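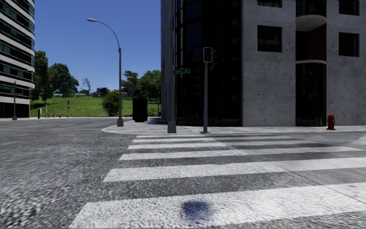 Section 6. Setting Up Step Counting and Walking Routes

Last updated: February

Read this section before you trust any number the Griso wristband gives you. The band counts arm swings and guesses at steps. On a steady walk with your arms free, the guess is decent. Push a stroller or carry a bag in the band hand and it gets a lot worse, whatever the box says.

You need the band, its charging clip, a phone with the Griso app, and a stretch of sidewalk you can walk in a straight line. A treadmill will not do for the first setup. The app offers a treadmill option, and in our testing it produced stride lengths that no adult has.

6.1 Pairing the band

1. Charge the band until the light stays green. Blinking green means it is still charging, although the app may already claim 100 percent.
2. Turn on Bluetooth on the phone and open the app.
3. Hold the side button until the band buzzes twice.
4. Choose your band from the list. If you see two entries with the same name, pick the lower one. The upper one is usually left over from an earlier attempt.
5. Skip the offer to "optimize automatically." We have compared bands with it on and off and could not find a difference, apart from shorter battery life.

Note: The app asks for your contacts during pairing. Step counting works without them. Tap Deny.

6.2 Measuring your stride

The app will suggest a stride based on your height. Treat that as a placeholder. Two people of the same height can walk very differently, and the error adds up over a long route.

1. Mark a starting point on the sidewalk with chalk.
2. Walk 51 steps at your normal pace. Count them yourself. Do not look at the band.
3. Mark where your last heel landed.
4. Measure between the marks with a tape and divide by 51.
5. In the app, go to Profile, then Stride, then Manual, and type in the result.
6. Repeat the walk in the other direction. If the two results are far apart, you were probably on a slope. Find a flatter block.

Caution: Do not measure across a street. Finish the count on one block, and keep your eyes off your wrist at any crossing. The band's buzz for "goal reached" can go off at any moment, and it can wait.

6.3 Saving a route

1. Stand still outdoors until the location dot stops drifting.
2. Tap Routes, then New, and start walking.
3. At the end, tap Stop before you go indoors. Otherwise the app may add a loop through your neighbor's house.
4. Name the route and save it.

Waiting at a light is supposed to pause the timer. Sometimes it does. If your average speed matters to you, pause by hand with one short press of the side button, and press again once you are across.

Bit-na Koo of our support desk saved the same walk on 11 mornings and got a different distance each time. The differences were small, but keep them in mind before you celebrate a personal best.

6.4 Calorie figures

The app shows calories burned to the single digit. We suggest you ignore that digit and be wary of the others. The band has no way of knowing about hills, wind, or how heavy your backpack is. If a doctor has asked you to track activity, report minutes walked.

6.5 If something looks wrong

Steps appear while you are sitting: Tighten the strap by one notch and set Sensitivity to Low. Typing and knitting may still register.

Steps are missing: Check that the correct wrist is selected under Profile. The app resets this to Left after some updates.

Error 301: The band and phone disagree about the time. Close the app, hold the side button until the screen goes dark, and pair again from step 3 in 6.1. The help screen recommends deleting your account first. Don't. You will lose your saved routes, and the error often comes back.

Continue to Section 7 for sleep tracking, about which we have more doubts.

Contact: Griso Owner Support, attn. Orathai Sukprasert | Copyright Griso. All rights reserved. | Back to top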